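Relamping notes, window candles, Prollgate front rooms. Posting as a thread so Tihomir Dimitriou stops asking me for the spreadsheet.

1/ 24 electric candles in the set, one per window. All corded, all on the same timer circuit. They come out of storage in September and get a bench check first.

2/ Bench check is short. Plug in, press the button, leave it on for an hour, look for flicker. Log the result on the Merden sheet by window number.

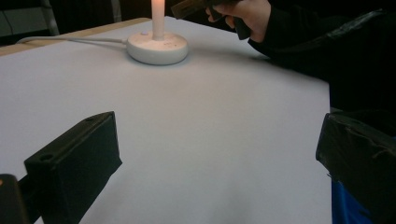
3/ Cord length decides placement more than anything else. Six of the sills have the outlet on the wrong side. The lead comes out of the side of the round base, so on those sills I turn the base until the cord faces the outlet – the button ends up wherever it ends up.

4/ Replacement interval is set at 4,000 hours. Jasmina Kovačević wanted 1,000. We run them evenings only, so I kept the longer figure.

5/ Cords get a loose coil for storage. Tight wraps at the base are where the last set failed.

6/ Sills three and nine still need new outlet covers. Ordered from Nedeo.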